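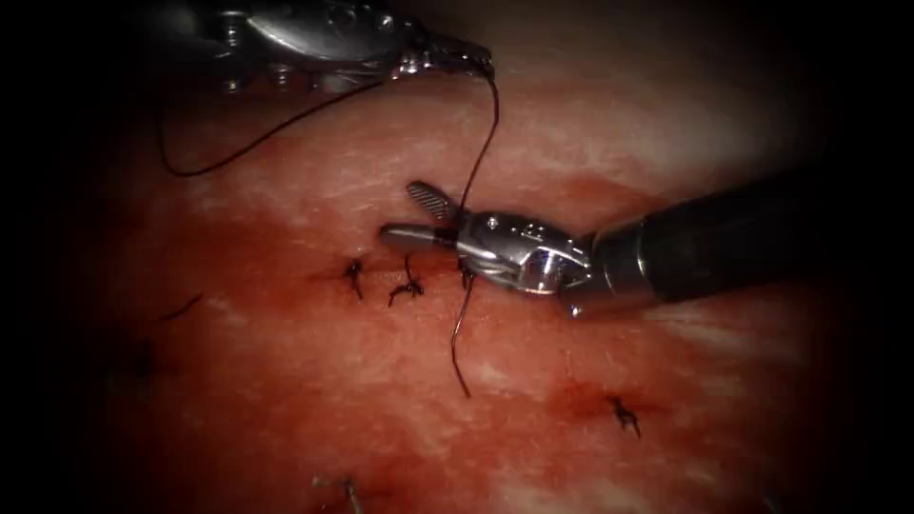 Black suture thread and four tied stitches, with two metal-jawed tools at work.

Home Body Animals Weather Ask Us Grown-ups

How Do Stitches Work?

Have you ever had stitches? Maybe you fell off a scooter and split your chin, or maybe your cousin did and has been showing everybody the scar ever since. Or maybe you've only heard the word and thought, wait a minute, isn't stitching what you do to a pair of pants? It is! And the stitches a doctor makes are a good deal more like the ones in your pants than you might expect, although there are some big differences too, and we'll get to those.

We picked this question out of the Zulitley mailbag, which had 69 letters in it in February, and a good many of them were about cuts, scabs and blood. (You are a wonderfully gruesome bunch and we love you for it.)

Your body already knows how to mend

Let's begin with a small cut, the kind you get from the edge of a piece of paper. It stings and it bleeds a bit, and then you put a bandage on it and forget all about it, and one morning you look at your finger and the cut is gone. Who fixed it? You did, without even trying.

When your skin is cut, tiny bits in your blood called platelets rush over and stick to each other, and they help make a sort of plug, called a clot. The clot stops the bleeding. On the outside of your body it dries into a scab. Then other cells show up to eat germs and clear away the mess, and after that come the builders, cells that make new skin and the stretchy, stringy stuff underneath it. The builders have to start at the edges of the cut and work their way toward the middle, a bit like two road crews building a bridge from opposite sides of a river.

Now, if the river is very narrow, the crews meet in no time. If it's a wide river they have a terribly long job ahead of them, and all that while the gap is open and germs can wander in. So when a cut is deep or wide or the edges keep flopping apart, it helps a lot if somebody pulls the two sides together and holds them there. And that is the whole idea of a stitch. The stitch holds things still, and your body does the mending.

A thread with a special name

The thread a doctor sews with is called a suture (say it SOO-chur). The word can mean the thread, and it can mean the stitch, and it can mean the job of sewing too, as in "I'm going to suture this cut." It's a busy little word.

Sutures come in lots of thicknesses. Some are as thick as string and some are finer than one of your hairs, and those very fine ones are for delicate places like the eye. Some are one smooth strand, like fishing line, and others are braided out of many smaller strands, like a tiny rope. They come in different colors as well. Purple, blue, green, clear, black. The one in our picture is black, and if you look at it against the tissue you can see how well a dark color shows up. Imagine trying to find the end of a pink thread on something pink!

People have been sewing up wounds for thousands of years, and they've used all kinds of things to do it: linen, silk, hair, strips of plants. For a very long time doctors used something called catgut, and I want to tell you right away that it wasn't made from cats. It came from the insides of sheep and cattle. These days most sutures are made from materials invented in a laboratory, though silk is still around.

Some disappear and some don't

There are two big families of suture. One family dissolves, meaning the body slowly breaks the thread down into teeny pieces until there's nothing left. Some of these last a week or two and some last for months. They're very handy for stitches deep inside a person, where nobody wants to go back in just to take out a bit of thread.

The other family stays put until someone takes it out. Stitches in the skin are often this kind. After some days (fewer for your face, more for a bendy place like your knee) a nurse or doctor lifts each little knot, snips the thread beside it and slides it out. Most kids say it feels like a tug or a tickle.

Why the knots?

Look at the stitches in the picture again. There are four of them, and each has been tied. When you sew a button on, you might run the thread back and forth with one long piece and make a single knot at the end. Doctors sometimes do it that way too, and it's called a running stitch. But very often they make one stitch, tie it, cut it, and then start over with the next. Those are called interrupted stitches. It takes longer, but if one of them comes loose the others are still hanging on.

The knots have to be good ones. You already know half of it if you can tie your shoes, because the first part of tying a shoe (cross the laces, tuck one under, pull) is the beginning of a square knot. Do that once one way and then once again the opposite way and you've got a square knot, and it holds very nicely. Doctors often wrap the thread around one extra time on the first part, to keep it from slipping while they do the second. That's called a surgeon's knot, and some people use it for fishing line and for beaded bracelets too.

You also don't want to pull too tight! A stitch should bring the edges together so they're just touching. If you haul on it as hard as you can, it squeezes the skin and the blood has trouble getting through, and blood is what brings all those helpful cells their food and oxygen.

Tools for holding on

A suture needle usually looks like a little piece of a circle. It's curved so that it can dip down through one side of the cut and swoop up through the other. A curved needle that small is awkward to hold in your fingers, and it's slippery besides, so doctors hold it with a tool called a needle driver. Its job is to grip. It can hold the needle, and it can hold the thread when it's time to tie.

One of the tools in the picture is gripping the thread in its closed jaws, and the other has its jaws wide open. See the bumpy, ribbed part on the inside of the upper jaw? Think about the bottoms of your sneakers, or the grooves on a jar lid. Ridges help things grab, and smooth shiny metal on its own would let a thin thread slide away. If there are tweezers in your bathroom, ask a grown-up whether you can look at the tips, and you may find some ridges there too.

Does it hurt?

This is the part that everybody wants to know, so thank you for waiting. Before a doctor or nurse sews up a cut, they numb the skin with medicine. Sometimes it's a gel that sits on the cut for a while, and sometimes it's a shot, and the shot can sting, I won't fib to you. After that the spot goes sleepy. You might feel some pulling or pressing. For bigger operations, people get medicine that keeps them asleep the whole time.

And not every cut needs sewing. Small ones with neat edges can often be closed with strips of sticky tape or with a special skin glue (please don't ever use the glue from your craft box). The doctor will pick.

Try it with a banana

You'll need a banana, a blunt yarn needle, some dark thread, and a grown-up to sit with you.

1. Ask your grown-up to make a shallow cut in the peel, as long as your thumb.
2. Thread the needle. Push it in on one side of the cut and bring it up on the other side. Try to go in and come out the same distance from the edge.
3. Leave a tail of thread hanging. Tie a square knot, gently, until the edges touch.
4. Snip the thread and start your next stitch a little way along.
5. Now tie one on purpose much too tight and see what happens to the peel.

Vitória Barros tried this with her class and wrote to say that the squashiest bananas were the hardest by far, and that a yellow one with a bit of green left on it works best. They ate the bananas afterward, once all the thread was out.

Words to know

Clot: a plug of thickened blood that stops a cut from bleeding.
Platelets: tiny parts of your blood that help make a clot.
Suture: the thread used to close a wound, or the stitch made with it.
Tissue: a group of cells working together, like skin or muscle.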